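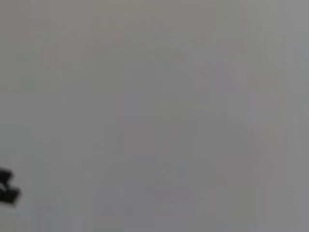
Marek Murín wrote to us after the last gallery went up to say that you can't call it teaching if the teacher has to do the chore 54 times and the pupil still gets to fail it. He wanted to know whether a programmed motion wouldn't have been quicker. It would have been, Marek, for one mug in one spot on one shelf. We had three shelves and a lot of mugs.

For anyone new: this is the Dendville workshop's page on showing a robot a job by hand. One person holds the leader arm, which is a lighter copy of the real thing with a handle on it, and the real thing does whatever the leader does. The software, Kioko, records the joint positions and whatever the wrist camera gets. Later it tries to make sense of all that, and so do we.

Gallery: Close Work, June 2024

Wrist camera, left side. Gray nearly everywhere, with the dark tip of the gripper poking in low on the left. There is no focus to speak of. Kioko takes these along with the handsome ones and has never once complained.

Some notes from the bench, which people keep asking for in place of more pictures:

On driving. Everyone starts out too fast. You move your own hand to a mug without thinking about it, so you move the leader arm the same way, and the follower arrives with great confidence an inch to the side. By the second afternoon people slow down. By the third they are so slow that the recordings are mostly hovering, and we have to ask them to speed up again.

On looking. The rule in our shop is that you drive from the camera view and keep your eyes off the real arm. If you peek, you are using something the robot won't have later, and the demonstration will contain a very clever move that makes no sense to anyone but you. We hung a curtain. People lean around the curtain.

On handing over. The Oncombe group does it the other way, with a person gripping the arm itself and walking it through the job. It feels more natural and your shoulder hurts by lunch. They also have to keep their own sleeves out of the cameras, which has led to a dress code of sorts. We tried it for 14 sessions in November and went back to the leader arm with no hard feelings.

On bad takes. A fumble followed by a decent recovery stays in. A fumble followed by swearing stays in too, as Kioko doesn't record sound. What gets thrown out is the take where the driver stopped to answer the phone and left the arm hanging there, deep in thought.

On sharing. Clistau has asked for the full mug set and will get it once somebody finishes naming the folders. Two of them are currently called "final."

Comments (3) | Shares (14)

Contact the workshop | © Dendville workshop | Back to top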